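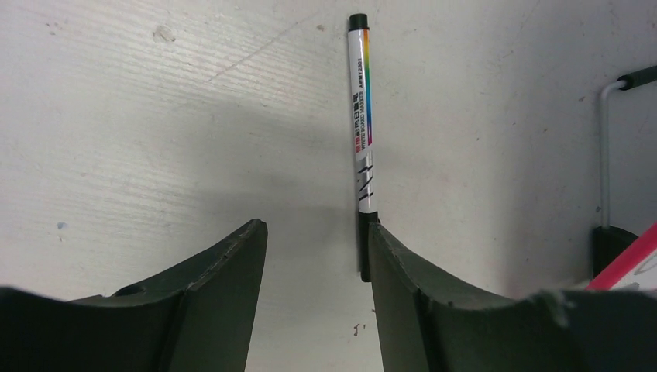
Learning to write by hand again

When I moved to Clerkivberg for work, I noticed that my handwriting had become very bad. At home I typed everything, also the shopping list. Then my neighbor Saoirse Hennessy asked me to write a recipe for her, and she could not read the word "flour."

So in July I started to practice. Each evening I copy one page from an old novel with 976 pages. I am on page 32, so please do not ask when I will finish.

The letters which give me trouble are r and n. In my first language we join them in a different way, and my English words come out looking like something else. I wrote "corner" on a note for the landlord and he asked me who is Rorner.

Paper matters more than I expected. On the smooth kind my hand goes too fast. I bought 2 cheap lined notebooks from the shop on Coughlan Street and they are much better for me, a little rough under the pen.

Last week I wrote the recipe a second time. Saoirse read all of it, only she wanted to know if the sugar was one spoon or seven. Tomorrow I practice numbers.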